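Minby Letter
Sunday, June 12, 2022

Can a machine clear up after us yet?

By Kyung-tae Geum

Several readers wrote to me after the last letter with the same wish. They do not want a robot that dances or one that opens a door on a stage. They want to leave the bedroom in the morning with a plate still on the bed and come back in the evening to find the plate in the kitchen, clean, and the bed made. One reader from Jostico put it shortly: "When can I stop picking up after my sons?"

I have tried to answer this with some care, and the short answer is that parts of the job are possible and the whole job is not. I will go through it in the order that a person would do it.

First the plate. A plate on a hard table is already a good test, for a plate is flat and its edge is close to the surface. A hand with two fingers must either get one finger under the rim or press the plate from both sides and hope that it does not slide. On a bed it becomes harder in one way and easier in another. The mattress gives a little, so a finger can push down beside the rim and get under it. But the same mattress moves when you push it, and the plate tilts, and what lies on the plate begins to roll. A person corrects this without thinking. A machine has to notice it first, and most of them still look at the plate only before they grasp it and not during.

Then there is what is on the plate. Small leftovers are a question of judgement more than of strength. Is it food that somebody will finish later, or is it rubbish? Should it travel on the plate, or be taken off first? My wife and I do not agree about this in our own home, so I cannot blame a computer for being unsure. The systems I have read about this year mostly avoid the question. Somebody tells them beforehand that everything on a plate goes in the bin.

The bed itself is the part where I expected more progress. Cloth is difficult, and people who work with it say so openly. A sheet has no fixed shape, it hides its own corners, and a pattern of checks helps the eye less than you would think, for one square looks like the next. At Byun, a small firm that works on laundry for guest houses, they let me look at their results for one long week in spring. Their machine was asked to find a corner of a bed sheet and pull it straight. It tried 712 times and succeeded 492 times. This is a respectable result. But a bed has four corners, and if you must get all four right, one after the other, the number of well-made beds becomes small quite fast. A thick quilt was not in the test at all. I asked why, and the engineer laughed and said: "Please come again in October."

On the shop floor the picture is brighter, and it is worth saying why. Clernoveo packs kitchen goods, among them plates, and there the plates arrive in the same place, the same way up, with nothing on them. Two arms work there beside the people, and they drop very little. The foreman told me he no longer thinks of them as something new. He was more proud of the shelves, which had been moved closer so that the arms do not have to reach so far. I found this a useful remark. Much of what we call a clever robot is a room that has been arranged for it. At home we arrange the room for ourselves, or we do not arrange it, and the machine must live with this.

There is one development which gives me some hope. For a long time a robot was taught with a robot, and this was slow and expensive. Now more groups put a simple gripper with two fingers in the hand of a person and let the person do the task in a real home, while a camera on the gripper records it. The person brings all the small knowledge: how fast to close, when to wait, how to come at a plate from the side. The recordings come from bedrooms and kitchens where people live, with cables, pillows and clothes that have not been put away. I like this better than the clean test kitchens of before. It does not mean that the learning is finished. A person with a gripper in the hand can walk around the bed, lean over it and see everything else in the room, and a robot that learns from the recording gets only a part of that.

So what do I say to the reader from Jostico? If you ask for a machine that takes a plate from a place it knows and puts it in another place it knows, you can see this today, and at a trade fair it will look very good. If you ask for one that finds the plate wherever your sons have left it, carries it through a doorway without losing what is on it, and afterwards makes the bed, I would wait. My own guess is seven years before I would trust one in my house with plates I care for. A colleague here at Minby says two, but he is younger than me and eats from paper plates.

Several of you also asked about the price. I have left it out on purpose, as the few prices I was given were for machines that cannot be bought yet. When there is one that can be ordered and delivered, I will write down what it costs, and also what the repair costs – this second number is the one I would ask for first.

Next time I will write about window cleaning, where the machines are older and the complaints too. If you have one at home and it has fallen down, please write to me and say from which floor. 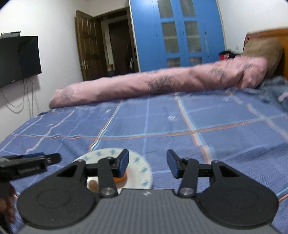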